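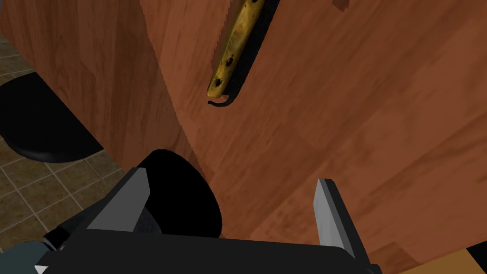 Wrist view from the simulator: cabinet door, brass-coloured hinge, gripper open.

The door was the last task on the Bruvbridge College list, and it was worth 15 marks. Zerrin Bozkurt had the controls file open on the left screen and the wrist view on the right.

"Which side is the handle?" asked Ayten Kurtuluş.

"Not the side with the hinge."

Ayten wrote that down. She was keeping the log, and the log for 7/4/24 already ran to 2 pages.

The cabinet belonged to the Custlow kitchen, one of the models the club had been given for the term. The rule was simple. The arm had to open the door through 90 degrees without the contact force going over the limit. Zerrin had read the limit wrong in the first week and nobody had let her change her initials in the log.

"Your target's in the door's coordinates," Ayten said. "Your approach is in the base's."

Zerrin scrolled up. The transform was there, commented out, with a note in her own typing that said fix later.

"When did I write that?"

"December."

She took out the comment marks and saved. The planner asked for a seed and she gave it 2000, the same as always, because the runs had to be comparable. The simulator clock sat at zero.

"Do you want to back the gripper off first?" Ayten asked.

"No. Start it from where it is — I want to see what it plans."

Ayten drew a line under the last entry, wrote the seed beside it and turned her chair to face the screen.

"Logged," she said.

Zerrin pressed run.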